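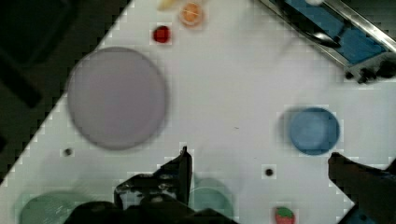 Irkine tableware trial, notebook 29
Reading time: 2 min

September, entry started 14:10

White top, place-setting layout. Large lavender-gray plate, blue bowl, small food pieces kept apart from both. Rack stays on the table edge for this series, blue liner in it. Clamp checked by hand before the start, no play. Check again after lunch tomorrow; it crept 2 mm last week.

Purpose is to settle the positions before the Vornanora set arrives. Their plates are heavier and the rim is steeper, so anything we fix now has to be written as a distance from the table edge, measured to the foot of the plate. Rim measurements from the August pages are not comparable. I have struck them out.

Plate: the pale color is hard to tell from the top under the overhead lights. Tried the left bank only. Better at the rim, no change in the middle. Leave left bank on, right bank off, and write it on the sheet.

Bowl: 623 g with the test fill, same scale as before. Tare was off by 1 g, corrected. The fill goes back in the Fodor tub, lid on. It was left open and has picked up dust.

Small pieces: red and orange ones roll if the table is bumped. Do not tape them, the tape lifts the coating. Square of drawer liner underneath is acceptable if it is noted.

Wipe-down: damp cloth, then dry. The cleaner from the Cement bench leaves a film and plates slide on it. Roughly 100 wipes since the top was replaced, no wear found by touch. Supplier quotes 2,000.

Open:
- second bowl, same blue, for spares
- new label for the rack
- ask whether the August weights were taken with or without fill

Stopped 16:35.

Recent entries
Irkine: drawer liner, three thicknesses
Vornanora: delivery list and shelf plan
Cement bench: cleaner residue

Workshop notebooks, internal use. Contact the bench desk for corrections. Back to top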